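About us

Hi, I'm Nipon Tanasarn, and Ristamum is what happens when you let a robot into the living room and then can't get it out again. I started it with my mate Boonmee Ratanaporn, who does the wiring and the sensible decisions. I do the code and most of the talking (you may have noticed). We build two-armed home robots at my place and in the Wunaris shared workshop, where we rent 16 square metres and the good end of the bench.

Our current build is called Jaidee. The job we've set it is tidying up soft stuff, and cloth is a pig of a thing to program for! It never sits the same way twice. So a lot of our evenings look like one arm hanging on to something red while the other waits its turn.

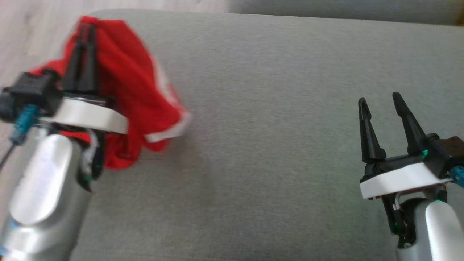 Workshop Notes, Issue 11

That's our newsletter, by the way – Boonmee lays it out and I get told off for running over the page. It goes out whenever there's something worth telling, and back issues are free to anyone who asks.

People ask why we don't do all our testing at Wunaris. Well, a bench is a lovely flat colour and a lovely flat shape, and a lounge room is neither. Sofas and cushions and curtains all muddle the cameras in their own way, so we'd sooner find that out early. The wrist camera gives us the fussiest view, tipped over sideways half the time, and I've got quite fond of reading it like that.

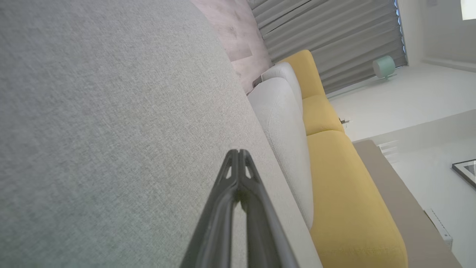
Jaidee's wrist view: grey fabric, two cushions and the yellow sofa.

Before Jaidee there was Tivari, which had one arm and 21 firmware versions and now lives on a shelf at the workshop. We still pinch screws from it.

If you'd like to visit, come by Wunaris after 6 pm and ask for either of us. Bring a tea towel you don't mind lending.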